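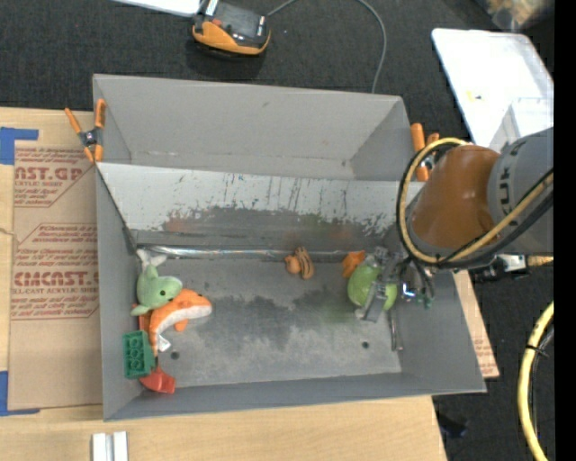 Toys in a divided gray bin on a wooden tabletop.

Bookings and Print Coordinator, Tavwood Film Distribution

Location: Arneck, with one day a week from home after the first three months
Hours: full time
Reports to: Jasmina Hoxha, Head of Theatrical Sales
Applications close: October 2, 2023

Tavwood distributes independent films to theaters, film societies and festivals. We release about one new title a month and look after a back catalog of 2518 features and shorts, most of them acquired when we took over the Nultis library. We also run a 113-seat screening room on the ground floor of our building, used for press shows, buyer screenings and a small public program on weekends.

We are looking for a Bookings and Print Coordinator to join the theatrical sales team. The team has five people, and you would be replacing Velimir Yordanov, who is moving to our acquisitions side. He will be in the building for your first month and will hand over the open bookings himself.

What the job involves

Most of the work is taking bookings from theaters and making sure the right version of the film gets to them in time. On a new release that can mean almost 200 sites in the opening week, each with its own terms, playback equipment and subtitle needs. On catalog titles it is more often a single date at a single venue, and the question is whether we hold usable material at all.

You will:

- Confirm dates, terms and minimum guarantees with theaters and enter them in the booking system
- Order digital cinema packages and keys from the lab, and check that key windows match the booked dates
- Keep track of our remaining 35mm prints, including shipping, inspection reports and insurance values
- Collect box office returns every week and chase the late ones
- Prepare the rental invoices for Nermina Milošević in accounts
- Answer questions from projectionists, sometimes in the evening when a key will not load
- Help with the schedule for the screening room when the regular programmer is away

There is an on-call phone for key problems on evenings and weekends. It is shared by the team in turn and paid at a flat rate per shift. On an ordinary week it rings two or three times. Opening weekends are busier.

What we need from you

You should have at least a year of work in distribution, exhibition, festival print traffic or a film lab. We will look at applications from theater managers and projectionists who want to move into an office job. You need to be comfortable with spreadsheets and careful with dates and time zones, and you should be able to write a short, clear email to someone who is annoyed.

A second language is useful but not required. A degree is not required. We can teach you the booking system - it is old, and very few people outside the company have used it.

Experience handling film prints would help. If you have none, Lâm Vi in technical services will show you how to inspect a reel and fill in a condition report.

The first big project

Next June we will tour a restored version of Chaiyaporn, a family drama from the Nultis library that has been out of circulation for a long time. The tour will visit theaters and film societies, and some venues have asked for the 35mm print in place of the digital version. There is only one print, so the route has to be planned around it. You would be in charge of that schedule from the start.

Pay and benefits

The salary is set on our coordinator scale, and the starting point depends on experience. We send the full scale to everyone invited to interview, before the interview takes place. Health coverage starts on day one. Paid vacation is three weeks, plus the week our office is closed in winter. Staff and one guest can attend any public show in the screening room free of charge.

How to apply

Send a resume and a cover letter of no more than one page to Biljana Stojanović, Office Manager. Please put "Bookings" in the subject line. In the letter, tell us about one time a screening or delivery went wrong and what you did about it.

First interviews are by video and last half an hour. Second interviews are held in Arneck and include a short exercise with a sample booking sheet - no preparation needed. We pay travel costs for second interviews. Everyone who applies will get a reply.

Related items

Part-time Projectionist, Tavwood Screening Room
Acquisitions Intern (spring)
Call for shorts: Arneck Family Matinees
Terms for nontheatrical bookings
How to return a 35mm print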